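Clorberg gripper build, shared workshop
Gallery, posted 2019-11-10

I was against this one from the start and I'm writing the page anyway, so take the tone as given. The plan was a hand-held gripper with a wide lens on it, put together at the Matheson workshop from printed parts and whatever was in the drawers. You carry it around, you pick things up with it, and later the recordings are supposed to teach an arm to pick up the same things. The "later" has been doing a lot of work in that sentence. The arm is a Brernow kit that has sat half assembled on the back shelf since last December.

People at the workshop are fond of saying that this kind of thing used to need a lab. Maybe so. What it needed from us was 9 evenings, a lot of tape and more patience than I walked in with. We printed the first finger mounts too thin and the second set too thick. The third set fits if you file it, and I would not call that a design.

The wide lens was the part I argued about longest. It takes in nearly everything near your hand, which is the selling point, and it bends all of it, which is the price. Every straight edge comes back as an arc. The group says the software can deal with that. I have yet to see the software deal with anything before the second restart.
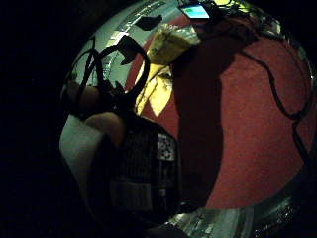 Cable on the red carpet, a small screen up at the top, and the dark box with the checkered tag on it. I still don't trust the tags.
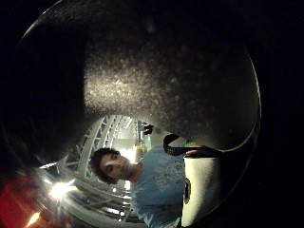
Light blue t-shirt, white truss, everything straight turned into a curve. This is the lens I lost the argument over.

My complaint about the tags is simple. A printed square works very well when it is flat, clean and well lit, and a workshop is good at none of those. One crease in the paper and the position starts to wander. Glare does the same. We had an entire evening in which the tool was, according to the log, slowly sinking through the floor. It got fixed by reprinting one tag on heavier paper, and I'd like to know how many other tags are a little bit wrong in ways that don't look as silly.

Then the cables. Boststead, the last build out of this workshop, died of cables. It was a line follower with a good chassis and a connector that came loose if you looked at it. I said so at the first meeting for this project and was told that we would go wireless "once it works." We are still plugged in.

On the numbers, for those who asked. The log holds 3820 clips. I went through 100 of them over a weekend and threw out 8 for being useless, by which I mean the grip never closed or the log had a hole in it. That is better than I expected and I have said so to the others, once. What it tells us about the arm is nothing yet. A person holding a gripper is still a person. They see the thing slip and they squeeze harder, and none of that is written down anywhere in a form the Brernow kit can use.

What I would like to see before anybody buys more parts:

The arm finished and bolted to something heavy.
One object, one spot on the bench, picked up ten times in a row with nobody nudging it.
A failed run posted here along with the good ones.

If that happens I will change the top of this page. The print files for the finger mounts are in the shared folder under Clorberg, third version. Use a flat file on the inside edge and go easy, the corner snaps.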